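Giltville Household Textile Notes

Version 2, December 17, 2022
Maintained by Ngozi Babalola and Tadeo Cisternas

Contents
This data set holds 500 short written notes on how printed cotton and blended fabrics hold up to home washing. The notes were sent in by households in Giltville and Barno. Each row is one item and one wash.

Fields
item_id, town, fabric_type, print_type, wash_temp_f, dry_method, fade_score, note_text

The fade score runs from 0 (no change) to 100 (print no longer readable). Scores were given by the person who did the wash and were not checked by a second reader.

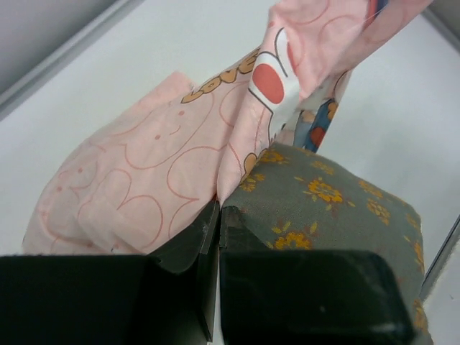 Blank values in dry_method mean the question was skipped. Do not treat them as line drying. Version 1 did this by mistake, and 123 rows were corrected in August.

Known problems
Barno rows use an older form with no print_type field, so that column is empty for them. Spelling in note_text is left as written.

Files
notes.csv
towns.csv
changes.txt

Use
Free for teaching and research. Please cite the version number. Send corrections to Tadeo Cisternas with the item_id in the subject line.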